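# Dish Rack Sessions, April

Notes from the two-arm bench at Plavex. Through April we collected demonstrations of one household job: moving cups, bowls and plates from an open tabletop to a wire dish rack. An operator drives both arms by hand from a pair of leader handles, and the station records joint positions, gripper openings and video. The recordings go to Virniden, the model we train on them.

The target for the month was 800 accepted episodes. Amancay Sosa did most of the driving and Dardo Navarrete ran the review queue.

## Setting the table

Each episode starts from a layout card. The card gives the rack angle and a rough zone for every dish. Operators place things by hand and do not measure. Small differences between one start and the next are wanted, and the early batches had too few of them.

The rack is turned between episodes as well. In the first week it stayed parallel to the back wall, and Virniden learned to reach for that one spot whatever the cameras showed.

## Mugs and cups

Mugs take the longest. Plates have a thin rim and either gripper can pinch it. A mug with a small handle has to be picked up, turned and often passed from one arm to the other before it goes in the rack.
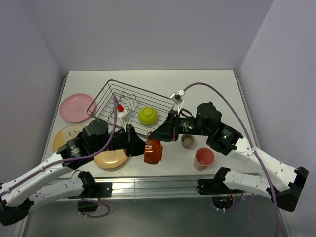

Handovers get their own tag in Silter, our labeling tool. The tag opens when the second gripper makes contact and closes when the first one lets go. If both fingers slip and the operator recovers, we keep the episode and add a second tag. If the dish ends up off the table, the episode is dropped.

Amancay asked for a slower leader setting during handovers. We tried it for 2 shifts and kept it. Episodes run 9 seconds longer on average and fewer are rejected in review.

## Review

Dardo watches every episode at double speed and marks it keep, trim or drop. Trims are mostly idle time at the start, before the operator has settled on the handles. Seven layout cards were retired this month for producing nearly identical starts, and new ones are being drawn up with more dishes near the front rail.

Next on the bench: glasses, then cutlery.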